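Esther Wanyama
2020-09-09

Desk drawer reorg, day two. Posting notes as I go so Faraji Mussa stops emailing me for the sizes. 1/8

Unit is a small yellow plastic organizer with clear pull-out drawers. The old one was opaque gray metal. Finding a paper clip in it meant opening up to four drawers. 2/8

Rule 1: sort by how often a thing gets used, then by size. Binder clips go in the front row. Thumbtacks, spare staples and the Brillby label rolls go up top, where I reach maybe twice a month. 3/8 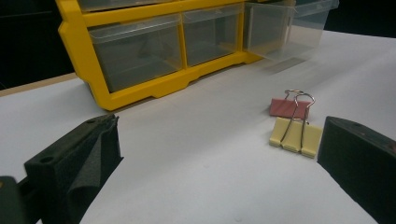

Rule 2: one clip size per drawer. Mixed sizes hook into each other by the handles and come out as a clump. I tried cardboard dividers first. They slid forward every time the drawer opened. 4/8

Drawer depth matters more than width. Inside length on mine is 102 mm, outside 145 mm with the lip. A standard pencil does not fit and never will. Pencils stay in the Stonar cup. 5/8

Staples: the full box is 2000. Do not decant the box. Strips snap when they are poured, and the short pieces jam the stapler. Keep them in the carton, carton on its side. 6/8

Labels: I put mine on the drawer lip, lower left. Labels on the clear front cover the contents, so you lose the reason for buying clear drawers. Tanoli removable tape held for around 6 weeks on the last set before the corners lifted. Wipe the lip with alcohol first and let it dry. 7/8

Still open: rubber bands. They age badly in light and stick to the plastic. Mwajuma Mutiso keeps hers in a tin – probably correct. I'll check the clip drawers again in October and post which ones ended up mixed. Eduard, the spare divider is on your shelf. 8/8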